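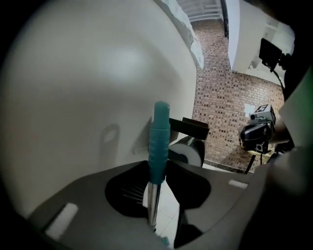 Karnton Laundry Words
README for the second release, updated Tue 12 September

Welcome, and thank you for opening this file before the data! Karnton is a small collection of the everyday words people in and near Sorolville use when they talk about washing, drying, folding and putting away clothes. It began as a notebook my aunt kept by her ironing board, and it has grown a good deal since then – mostly thanks to neighbors who stopped me at the market to tell me I had a word wrong.

What you get

The folder holds 2 files. The first, words.csv, has 200 entries, one to a row, with the word, its plain meaning, where it was heard and a sample sentence. The second, talks.txt, has the typed-up conversations that 80 of those entries came from. The rest came from letters and from my aunt's notebook, and they are marked "written" in the source column.

Spelling

People here spell as they please, and I have mostly let them. Where a word turned up in more than one spelling, the row uses the one from the oldest source, and the others sit in the "also" column with semicolons between them. Words from the Hou side of the river keep their doubled vowels, even where that looks odd next to the town forms.

Known gaps

Starching and mending are thin, I'm afraid. I had hoped to sit down with more of the older tailors in March, but the road was out for most of the month and I only reached two of them. A few meanings still carry a question mark, so please treat those as guesses.

Using it

Take it, share it, teach with it, print it out for your grandmother. If you load it into Tedulico, choose the comma setting and leave the header row on. Corrections are very welcome – send the row number along with the word, and tell me who you heard it from if they don't mind being named.

Kept by Hakim Tuhumury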